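**maplewick** wrote:

Hello all! My hair has gone fine and staticky since May and I've been reading old posts here for 2 evenings straight, tea going cold beside me. Half of you swear by a rinse, the other half by doing nothing at all. I'm leaning toward the Zuvel rinse, the 300 ml bottle, but I'd love to hear from people with thin hair first. My comb, for now:
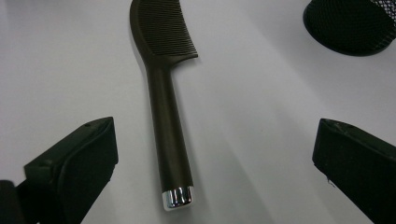
**Replies (oldest first)**

**tansy_rows** wrote:

Welcome, maplewick! I'd go slowly with Zuvel - it left mine limp as string, and I only kept it on for 15 minutes. A plain wide comb and a cooler shower did more for me than any bottle ever has.

**oldporch** wrote:

I have to disagree with tansy, fondly. I've used it for 18 months and my hair is thinner than a kitten's. The trick is a tiny amount, ends only, and then you leave it be. My desk doubles as my dressing table, so I do all this between emails.

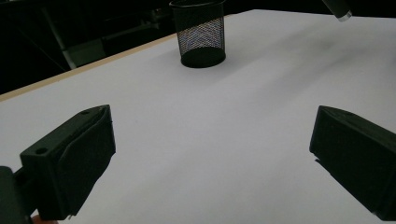
Anyway, rinse it out well, and then once more for luck. Duggan makes a lighter one too, if you can find it.

**tansy_rows** wrote:

Ends only might be where I went wrong, I'll grant you that. Still not buying another bottle!

**maplewick** wrote:

Thank you both so much. Ends only it is, and I'll report back after a few washes.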